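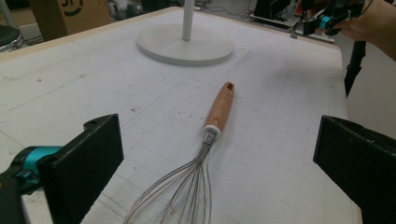 3.2 Whisk handles

Veronika Veres and Orvokki Nurmi
Last updated: April

The whisks in the set have wire loops and a wooden handle. Figure 2 shows one lying on the gridded work table, with a white collar where the wires meet the handle and a hanging hole near the other end. We asked 230 home cooks where they keep a whisk of this kind. Of these, 100 hang it by the hole and the rest keep it in a drawer or jar. Each cook also rated the handle for comfort on a scale of 1 to 10. Ratings did not differ between the two groups.

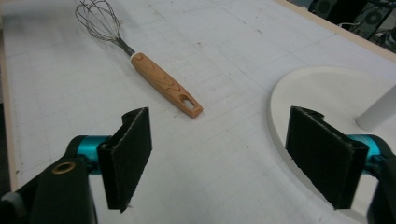 Figure 2. Wire whisk with wooden handle, on the work table.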